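Keep the table clear, keep the booklet

3/29/22

Written fast, between two other jobs, so forgive the state of it.

My position is this. A table should be a table. Not a shelf with legs, not the place the mail goes to die. And paper instructions, the little folded booklets that come with everything, should be kept. All of them. Two opinions, they go together, bear with me.

Table first. I grew up with a kitchen table you could not see. Catalogues, hydro bills, a bowl of keys, half a jigsaw under a tea towel because company was coming. We ate at one end of it, in a row, like a lunch counter. Lovely childhood. Terrible table. And the thing was solid maple under there! Nobody under fifteen in our house knew what colour it was.

So now I'm strict. Pale wood, nothing on it at the end of the day, wiped down. People come over and ask if we've just moved in. No. We've lived here ages. I just like to see the grain.
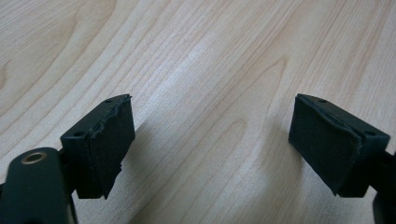 And grain is worth seeing, is my point. I used to think you needed something dark and expensive for that, walnut or whatever. You don't. The light woods do it too, those long loops and arches that wander off and come back, and once you've noticed them you can't stop following them with your eyes while the kettle's on. You paid for that. Why put a pile of flyers over it.

The argument against, which I hear at every family dinner, is that a clear table is a useless table. Life has stuff in it. Where does the stuff go? Fair enough. Goes in a drawer. Goes in the recycling. Goes on the hook by the door where it should of gone in the first place. I have no clever system, I did the Winstead method for one April (colour-coded trays, 50 labels in the box) and all that happened was I owned trays. The trays ended up on the table. You see the problem.

What works is dumber than that. You sit down at the table to do one thing. You take out what the one thing needs. When it's done everything goes back, even if you're coming back to it tommorow. Yes it's annoying. Yes I've packed away a half-sorted tax return and sworn at it. Still better than eating beside it for three weeks.

Which gets me to the booklets.

Everybody throws them out. "It's all online." Is it, though? Last winter our heater, an old Plulmont, started blinking at us. Went looking for the manual. First page of results was nothing but sites wanting my email. The next one had the manual for the wrong model, 372 pages, scanned sideways. I gave up and went to the drawer, and there was the real one, stapled, a bit bent, the blinking explained in plain words on the back inside page. Two minutes. Heat on.

Paper doesn't need charging. Paper doesn't ask if you'd like to accept cookies. You can lay it open beside the thing you're fixing and use both hands, well, one hand, because the other one is holding the page flat. That's the one real fault with booklets. They will not stay open. Stapled spine, shiny cover, they want to shut. I've used mugs, a shoe, a can of chickpeas.

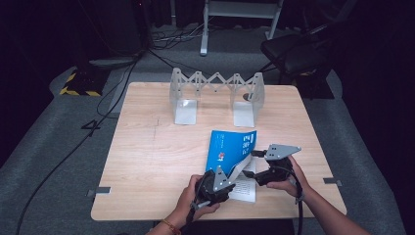 Blue cover, small print, partly open on a pale wood table.

That's where a clear table pays off, by the way. You can't read a booklet like that on top of a heap. It slides, you lose the page, you guess at step four, and then you've got a Montoya bookcase with the back on inside out. I have that bookcase. It's in the hall. It holds.

People tell me the writing in these things is bad, and the type's too small, and half of it is warnings about not eating the batteries. All true. I'd still take it. Somebody sat down and tried to put the whole machine into a few folded sheets, in order, and then it got put in the box with the machine. I find that decent. The Estau people, who made our old dehumidifier, now give you a card with a square code on it and good luck to you. Scanned it in the basement, no signal. Up the stairs, read a line, down the stairs, forgot the line.

One drawer holds every booklet I own. One. My brother in law says he'd have 1000 of them if he kept the lot, and he wouldn't, he'd have a drawerful like me and he could of fixed his own dryer instead of paying someone $300 to press reset.

So. Rules, if you want some, steal them:

Clear the table tonight. The whole thing, not your half.
Put the booklets in one drawer, standing up if they fit.
Pull one out when something breaks, before you pull out your phone.
When you're done, it goes back. Then wipe the table.

That's me out of time, the potatoes are boiling over and I've still got to set four places.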